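July — notebook, tool storage, continued from the last two pages
8:40 a.m.

Carried on with the bins. Macarena had already moved the drill bits and the calipers to the tall cabinet, so what is left for me is the loose hand tools and the marble-pattern floor between the orange and blue walls. The tool list now stands at 163 lines. Pushpa went through it and struck out the entries that were only old names for the same thing (we had "flat driver, long" and "long slotted" on different pages, same tool).

Floor first. The pattern is a nuisance for cleaning. Gray with thin white veins running everywhere, so pale dust disappears into it completely and dark grit shows only when you look for it. There were dark specks again near the blue bin and out toward the middle. I don't know yet what they are. Sushil thinks they are rubber from the cart wheels. I think they come off the soles of our shoes and get carried in on the bottom of the bin, but I have no evidence for that beyond where they end up.
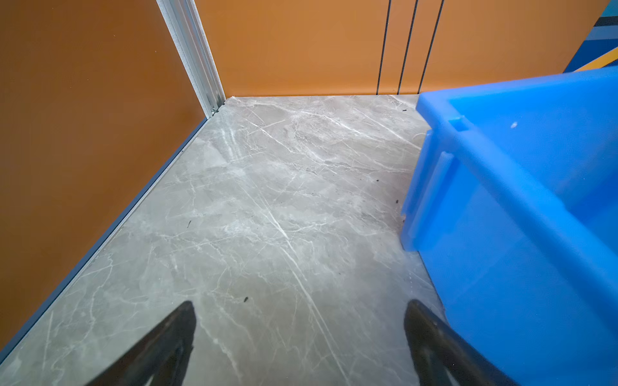 Wiping order from now on: back corners, then along the baseboard strip, then the open part, pulling toward yourself. Dry cloth before damp cloth. If you go in with the damp cloth first the grit just drags and you get fine scratches, and the polish on this surface does show them when the light is low. Two were there before we started and I have marked them on the floor sketch (previous page) so we don't argue later about who made them.

Don't use the Brundavo spray on the wall panels. It leaves a haze on the orange. Plain water and a drop of dish soap is enough. Rekha tried the spray on the offcut that is kept behind the door and the haze is still there after two rinses.

9:55 a.m.

Bin position. We have gone back and forth on this. Options tried so far:

Against the right wall, long side parallel. Easy to find, but the rim touches the wall band and I don't want it rubbing on the yellow arrows.
Crosswise at the front. In the way of everything.
Left of center, lengthwise toward the back wall. Best so far. You can reach in from the front without leaning on the sides.

Going with the third. Clearance to anything fixed should be 35 mm at the least, enough to get fingers and a cloth around the outside. Macarena wants corner marks on the floor in tape. I would hold off until we have had it in that place for a while, tape residue on this surface is a pain to remove.

The screwdriver is the test piece for all of this. Yellow and black handle, long shaft. Overall roughly 200 mm by my ruler, and I measured it badly, so someone please do it again with the calipers before the label is printed. Put it back in the bin when you have finished measuring. 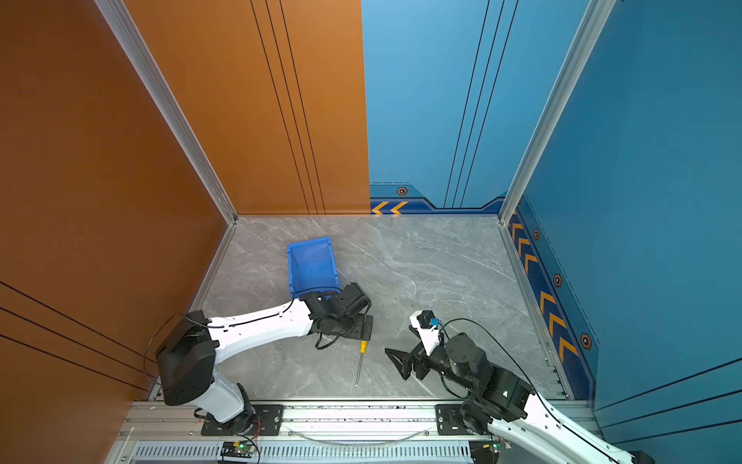
Rule we agreed on: a tool is either in the bin or in a hand. If it is lying next to the bin it counts as lost, whoever left it there. Sushil objected that this is too strict when you are in the middle of a job and I see his point. We will try it strict and loosen it if people hate it.

Labels. Upadhyay sent the sample sheet, matte white, and the adhesive holds on the blue plastic better than the last ones did. I pressed one on the outside and left it over lunch yesterday and it would not lift with a fingernail. Labels go on the outer long side, below the rim and clear of the notches. The notches need to stay open in case we get the lids. Calleck lists a lid for this size but the woman on the phone could not tell me if it fits the older bins, so I have asked for one and not a whole box.

Shelf 3 in the tall cabinet is kept free for bins that are not in use. Please stop putting coffee filters there.

11:20 a.m.

Looked inside the bin with the lamp. I had called it clean in yesterday's entry and that was wrong. There are small dark specks on the bottom, same look as the ones outside, and a small white one stuck on the end wall under the rim. The round molded mark on the bottom is part of the plastic, so don't scrub at it like I did. There is a faint line along the inside of the walls where the angle seems to change, and I suspect dirt will collect along it. 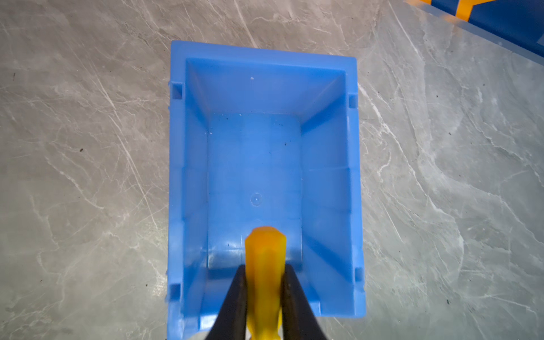 Workshop Stores and Bench Group

Cleaning the bin goes on the same round as the floor. Lift it out, tip it over the trash, brush the corners, wipe, dry. Do not rinse it in the sink by the door, the drain there is slow and the last rinse left a ring.

On foam inserts: Meenakshi asked if we should cut foam to the shape of each tool. I am against it for this bin. Every time a tool changes the foam has to be cut again, and cut foam sheds crumbs, which would add to the grit. For the calipers, yes. For screwdrivers and the like, a bare smooth bottom is easier to keep clean and you can see straight away what is in there. Neltis sells a thin ribbed mat that might be a middle way. Macarena has a piece of it at home and will bring it in.

Handles: we should stay with bright ones. Yellow or orange against the blue can be found from the far side of the room. The two all-blue drivers go to the electrical bench, I spent far too long looking for one of them last week.

Still open:
— screwdriver length, with calipers
— where the specks come from (Sushil to look at the cart wheels, me to look at shoes)
— Calleck lid, waiting
— tape marks, decide after the mat has been tried
— Pushpa to print the clean tool list and put one copy in the front pocket of this notebook

Left the lamp on the hook by the cabinet. It needs a new bulb, the spare is in the second drawer.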